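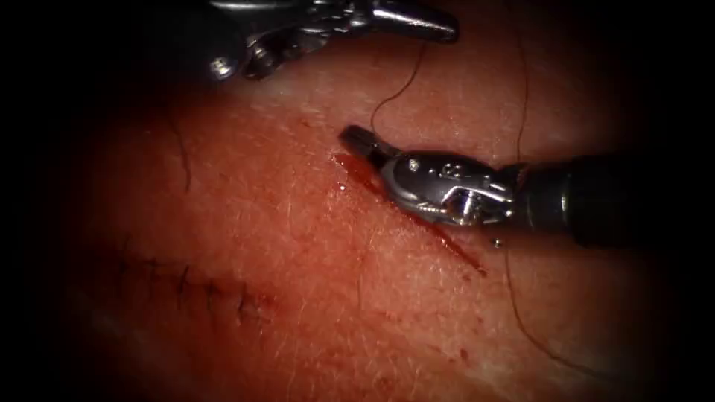

About us

Drunum is a small suture training school in Ellport. We teach people to close a cut. Straight ones first, short ones, then longer, then the awkward diagonal ones that never lie the way you want.

Started by Līga Vaher and Raimonds Raudsepp in two rooms over the Rarkberg building, now we have the whole floor. Līga spent years in operating rooms as a scrub nurse, Raimonds taught anatomy and got tired of students who could name every layer of skin and not sew one of them. First course was 6 people and a borrowed table.

What we do

Skin closure, mostly. Where to grip the edge, how much to take, how far from the edge to go in, when to leave it alone. Simple interrupted, running, mattress, buried. Knots by hand and with instruments. You will tie a lot of knots. More than you think is reasonable – everyone says so in the feedback forms.

We care a lot about the edges. Pinch them too hard and you bruise them, too loose and they slide. Half of day one is just picking up an edge with the tips and putting it down again. Boring, sorry. Stays in the course.

Practice tissue, not foam, from the second session on. Skin has creases and pores and little hairs and it pulls more one way than the other. Foam dosen't. Foam pads are fine for learning the knot and we send you home with one.

Who comes

Nursing staff, vet techs, medical students, surgical residents wanting extra hours, a few country doctors who have not closed anything in years. 188 people last year, 1,687 since we opened. Groups stay small, 6 to a table, no exceptions so please stop asking us to squeeze in a seventh.

The Bite

Our practice evening. Named after the bite of the needle, the bit of tissue you take with each pass. Free for anyone who has done a course with us. Bring your own loupes if you use them, everything else is on the table. Lights low in the room, lamp on the work. Tea in the back, no cups near the tissue!

We go through 3,000 needles in a busy season and every one gets counted back in to the sharps box. If yours is missing nobody leaves the table till its found.

Next up

New beginners course starts 2026-09-29. The longer wound closure course is back in May, places go quick. Hospitals and clinics can book a whole table – write to Līga for that. For anything about tissue, storage or allergies, ask Raimonds.

Office is up the stairs, second door. Ring twice, the bell sticks.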